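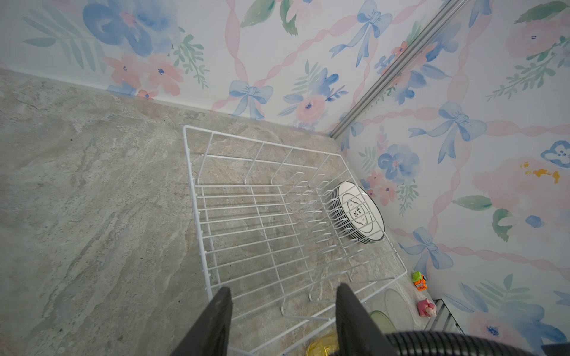
손목 카메라 시점. 모서리에 비스듬히 놓인 흰색 와이어 건조대와 세워진 접시.

인쇄 | 이메일로 보내기

Plerkemby 과제 실험 노트, 6월
항목: 와이어 건조대 환경에서의 삽입 위치 추정, 손목 시점 단독 조건

1. 목적

지난 항목에서 제기된 문제를 이어서 다룬다. 외부 카메라를 제외하고 손목 카메라 영상만으로 정책을 학습할 경우, 접시를 건조대의 살 사이에 넣는 단계에서 목표 위치가 한 칸씩 밀리는 현상이 반복되었다. 와이어가 같은 간격으로 늘어서 있어 인접한 칸의 국소 영상이 서로 거의 구별되지 않는 것이 원인으로 추정된다. 본 항목에서는 칸의 위상을 별도로 추정하는 보조 출력(이하 Tanner 헤드)을 추가하고 그 효과를 기록한다.

2. 데이터

사용한 시연은 전체 843건이다. 이 중 건조대에 접시가 이미 세워져 있는 상태에서 시작하는 시연 431건을 별도 묶음으로 분리하였다. 세워진 접시는 칸의 위치를 알려 주는 기준점 역할을 하므로, 두 묶음을 섞어 평가하면 보조 출력의 기여를 과대평가할 우려가 있다. 이전 항목의 표는 이 구분 없이 작성되었으므로 직접 비교에 사용하지 않는다.

배경 조건은 꽃과 리본 무늬 벽지, 대리석 무늬 상판으로 한다. 벽지의 리본이 사선 격자를 이루고 있어 건조대의 격자와 함께 주기 성분으로 검출되는 경우가 있었다. 초기 판본에서는 벽면이 시야에 크게 들어올 때 위상 추정값이 급격히 흔들렸다. 무늬 없는 배경에서 수행한 Cusden 환경의 결과에서는 이 현상이 확인되지 않는다.

3. 방법

(가) 입력 영상에서 건조대 영역을 먼저 분리한 뒤, 분리된 영역 안에서만 주기와 방향을 추정한다. 영역 분리기는 기존 Ulilham 모듈을 수정 없이 사용하였다.

(나) 주기 추정은 가장 가까운 살의 위치와 살의 방향, 두 값만 출력하도록 제한하였다. 칸 번호를 직접 예측하는 방식도 검토하였으나, 건조대의 앞 테두리가 시야를 벗어나면 번호의 기준이 사라지므로 채택하지 않았다.

(다) 접근 중에는 추정값을 시간축으로 누적하고, 직전 값과의 차이가 반 칸을 넘으면 해당 프레임을 버린다. 버린 프레임이 연속되면 하강을 멈추고 직전 자세로 복귀한다.

(라) 보조 출력의 손실 가중치는 학습 초반에 크게 두고 이후 단계적으로 줄였다. 끝까지 고정한 경우 접근 동작이 지나치게 느려졌다.

4. 관찰

접시에 대해서는 밀림 현상이 뚜렷하게 감소하였다. 특히 빈 건조대에서 시작하는 묶음에서 차이가 컸으며, 접시가 이미 세워진 묶음에서는 기존 정책도 비교적 안정적이어서 개선 폭이 작았다. 2절의 추정과 부합하는 결과이다.

그릇에 대해서는 사정이 다르다. 소형 그릇은 살 사이에 끼워지지 않고 와이어 위에 옆으로 기댄 자세가 되는 경우가 있다. 이때 굽이 건조대 바깥쪽을 향하면 그리퍼가 잡을 수 있는 테두리가 카메라에서 보이지 않는다. 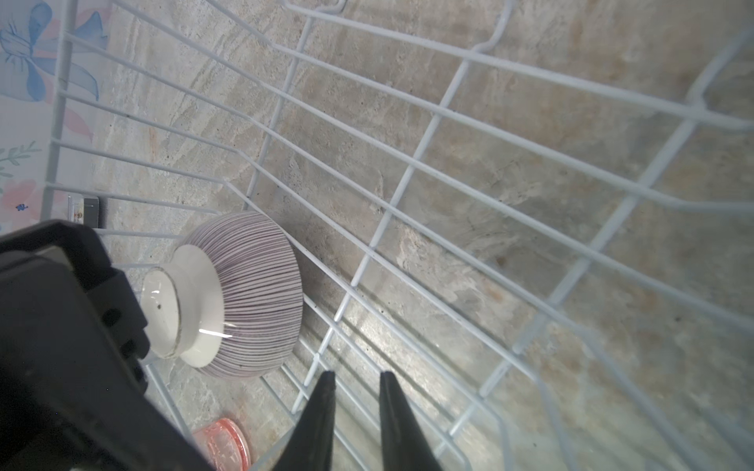
현재의 성공 판정 기준은 이러한 자세를 다루지 못한다. 판정기는 물체가 건조대 영역 안에 있고 그리퍼가 떨어져 있으면 성공으로 기록하므로, 기울어진 채 걸쳐 있는 그릇도 성공에 포함된다. 접시와 그릇의 판정 기준을 분리할 필요가 있으며, 분리 전까지 그릇의 성공률은 보고서에 기재하지 않는다.

조명에 관한 사항도 함께 기록한다. 유약 표면의 강한 반사는 영역 분리에 큰 영향을 주지 않았다. 반면 상판이 밝게 번지는 구간에서는 흰 와이어와의 대비가 낮아져 살의 일부가 누락되었다. 와이어 그림자가 살로 잘못 검출된 사례도 있다. 그림자는 실제 살과 방향이 유사하여 방향 조건만으로는 걸러지지 않는다. 노출을 낮추면 누락은 줄어드나 그리퍼 손가락의 윤곽이 어두운 부분에 묻히므로, 당분간 노출값은 고정하고 학습 시 밝기 변형의 범위를 넓히는 것으로 한다.

5. 평가 절차

다음 평가는 64회로 하고, 건조대의 각도를 매회 변경한다. 평가 도중 가중치나 문턱값을 수정하지 않는다. 사람이 개입한 시행은 결과와 관계없이 실패로 기록하고, 개입 사유를 비고란에 남긴다. 영상은 원본 그대로 보관하며 압축본만 남기는 일이 없도록 한다.

6. 미결 사항

- 투명 또는 반투명 물체가 영역 분리 결과에서 건조대의 일부로 처리되는 문제. Ulilham 모듈의 재학습 여부를 결정하여야 한다.
- 시간축 누적의 길이. 짧으면 벽지의 영향이 남고, 길면 건조대가 밀렸을 때 대응이 늦다.
- 복귀 동작 중 손가락 끝이 살에 걸리는 사례. 상승 경로를 수직으로 제한하는 안을 시험할 예정이다.
- Cusden 환경의 기록과 본 환경의 기록 사이에 좌표 표기 방식이 다르다. 병합 전에 변환 스크립트를 점검할 것.

오후 4시에 학습을 다시 시작하였다. 설정 파일은 Plerkemby 공용 폴더의 Tanner 하위 경로에 저장하였으며, 이전 판본은 덮어쓰지 않고 보존하였다.

인쇄 | 이메일로 보내기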